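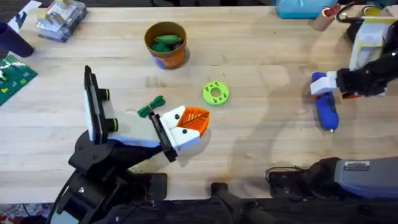

Two arms on a craft bench

Cernora sells a two-arm bench kit for £1598, and most of the people who ask about it want to know the same thing: can it do fiddly work? We put that to the firm's product lead, who asked to be quoted by job title only.

"Craft jobs are a fair test," she said. "One arm holds the part, the other holds the tool. A leaf in one gripper, a glue gun in the other. If you can't manage that, you can't manage much."

The leaf is 3D printed in orange, with ridges across it, and the fingers grip it flat between them. She said thin parts were the main complaint with the first version. "The old fingers were too soft. They'd let go when you pushed."

New fingers cost £80 a pair for existing owners. The arms come built, and the buyer supplies the table. Setting up takes almost 4 hours the first time, most of it calibration.

We asked about the glue gun, as it isn't sold with the kit. "Any small one will do, but the trigger is your problem. We sell a holder for £99. Some people print their own and that's fine by us."

Support is by email. Replies were slow over the summer, and she didn't dispute it. "We were short of people in August. It's better now."

She would not recommend the kit for a shop that needs the same part made all day. "It's too slow for that. Buy it if you want to teach it different jobs and don't mind starting again when one goes wrong."

A longer arm is planned. There is no price for it yet.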